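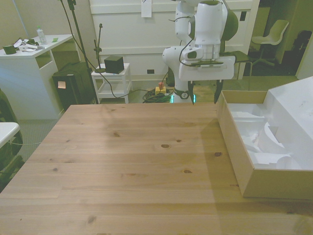
Ulla Backlund

Reviews > Kitchen > Scales

7 min read

The Kemden Flat is a battery-powered kitchen scale with a glass top, a detachable display and a stated resolution of one gram. I bought it to replace a Grirkow that had served for nine years and then began adding weight to an empty bowl. The Kemden has been in daily use since the fall, mostly for bread, with some coffee and a good deal of ordinary cooking.

A kitchen scale is judged on very little. It should read the same number twice, it should notice small additions, and it should stay on long enough to finish a recipe. Most scales in this price range manage the first. The second and third are where they differ, and the specifications on the product page cover neither.

Construction

The platform is tempered glass on a plastic tray, supported by four feet, each with its own load cell. The glass lifts off for cleaning. The tray beneath has a raised lip, and flour that gets past the edge collects behind it. A dry pastry brush clears it. I would have preferred a tray without a lip.

The display connects to the body by a short coiled cord and can be pulled forward when a wide bowl would otherwise cover it. This works well. The digits are tall and dark and can be read from a standing position. The backlight comes on with any change in load and goes off after a few seconds, with no setting to keep it lit.

There are three buttons: power, tare and unit. They are mechanical switches under a rubber skin. The Lindemann scale I also have in the house uses touch-sensitive spots on the glass, and these respond poorly to wet fingers and too well to a damp cloth. On this point the Kemden is plainly better.

Power comes from two AA cells in a compartment on the underside. The door is held by a clip, and no screwdriver is needed. Alkaline cells were included. I have not yet replaced them.

Accuracy

I used three check weights: one of 200 grams and two of 100 grams. They were bought as a calibrated set, and Sixten Hovland compared them with the analytical balance at his workplace before I relied on them. The differences he found were far below anything a one-gram display can show.

With the 200-gram weight at the center of the platform, the Kemden read 200 on every trial. Moved to each corner in turn, it read 200 at three of them and 201 at the front left. The two 100-gram weights placed together at the center gave 200. The same pair placed at opposite corners also gave 200. The front left corner error repeated on different days and on different surfaces, so I take it to be a property of that load cell in this particular unit.

For a heavier load I used a cast-iron pot with its lid on. Sixten's bench scale put it at 2,147 grams. The Kemden gave the same figure on the first placement and one gram less on the second, then returned to 2,147 after a fresh zero. For any recipe I cook from, this is good enough.

The Lindemann passed the light tests and read four grams low on the pot. The old Grirkow was no longer worth testing.

Small additions

The usual weakness of inexpensive scales is slow pouring. Many of them treat a gradual change in load as drift and quietly correct for it. The cook adds yeast a pinch at a time, the number stays put, and the dough gets twice what was intended.

The Kemden does this to a limited degree. With an empty bowl tared to zero, salt sprinkled very slowly can reach two grams before the display moves. Once the reading has left zero, tracking is normal, and further small additions show up as they should. Tapping the bowl lightly does not help. Lifting the bowl and setting it back gives the correct figure.

The manual does not mention zero tracking, and no button combination I tried turns it off. My method is to weigh yeast and salt in a small dish with something already in it, such as a spoonful of the flour, and to tare before the flour goes in. The reading is then well away from zero throughout. Anyone who regularly weighs quantities under five grams should own a pocket scale for the purpose. It costs little and takes up no space.

For pour-over coffee the response is adequate. The display lags the pour by less than a second, and I stop slightly early to allow for it. There is no timer.

Automatic shutoff

The scale turns off after five minutes without a change in load. This is longer than most and still too short for some jobs. When it shuts off, the tare is lost. On restart the scale takes whatever is on the platform as its new zero, bowl and contents included.

A running total written on paper solves the problem. So does pressing the platform lightly every few minutes, though I tend to forget. The Festness scale, which I borrowed for a week, holds its tare through shutoff and restores it on waking. It is the only one of the four to do so, and it costs nearly twice as much.

Surface and placement

All scales with four separate feet are sensitive to what they stand on. A folded dish towel under the Kemden lowered the pot reading by eleven grams. A silicone mat had no effect that I could measure. On a solid tabletop with the feet clear of any joint between boards, the readings were as given above. Check for crumbs under the feet before blaming the electronics.

A scale brought in from a cold car should also be left standing for an hour before use. Mine wandered by two grams during the first twenty minutes and then settled.

Subscribe to our newsletter for new reviews every other week. You can unsubscribe at any time.

Units

Grams, ounces, pounds with ounces, and milliliters for water and for milk. The milk setting assumes a single density and makes no distinction between skim and whole. I have not found a use for it. The scale remembers the last unit selected, even after the batteries have been out.

Verdict

The Kemden Flat is accurate at the center, nearly so at the corners, and legible. Its buttons work with wet hands. The zero tracking is a real fault for anyone weighing yeast, and the shutoff should be adjustable. I would buy it again over the Lindemann. Bakers who are often called away from the counter should consider paying for the Festness.

The glass top has one fine scratch from the base of the cast-iron pot. It does not affect the reading.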